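Home | Grippers | Pads & Spares | Standards Notes | Contact

Josia Soft-Goods Handling Kit

By the Josia product desk
Updated March
7 comments | 10 shares

The Josia Soft-Goods Handling Kit is a set of replacement finger pads, a force check block and a printed practice guide for teams that use two-finger grippers on fresh produce. It fits the Drerner hand-held gripper and the Strömberg bench arm without an adapter. For other tools, check the bolt pattern on the Pads & Spares page before you order.

Most of our customers buy the kit for the guide. General safety standards for robots cover the people standing near the machine. They say much less about the thing in the fingers, and a bruised peach does not trip an alarm. The guide fills that gap with working rules that can be pinned up beside the station.

Set the closing force with the check block at the start of each shift, and again after any pad change. Write the setting in the log. If two people share a station, both grippers are checked on the same block — never one against the other.

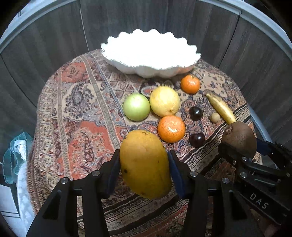
Mixed loads need their own rule. The guide asks you to set the force for the softest item on the table and raise it only for a named item that slips. With a mango in one gripper and a kiwi in the other, and plums and a banana still lying on the cloth, the plums or the banana should decide the starting value. Large fruit is held upright between the flat faces of the pads, and marks already on the skin are noted before the first grip so they are not logged as handling damage later.

Two grippers may work over the same table if each has an agreed side. Crossing over is allowed when the other operator has stopped and said so. Keep loose bags and wrapping outside the work area.

Pads are wiped down between batches and replaced when the surface looks shiny or an edge starts to lift. Do not glue a lifted edge. Anything that has touched split fruit goes through the full cleaning step in section 4, and so does the table covering.

The kit is for handling trials, training and light sorting. It is not a substitute for a risk assessment of the full cell, and the pads are not rated for hot food or frozen goods. Sites that work to the Nostmont handling checklist can use our log sheets as they are — the columns are in the same order.

In the box: 4 finger pads, force check block, printed guide, log sheets, hex key.

Price: $1,699. Replacement pads are sold separately in pairs.

Previous | Next | Back to Standards Notes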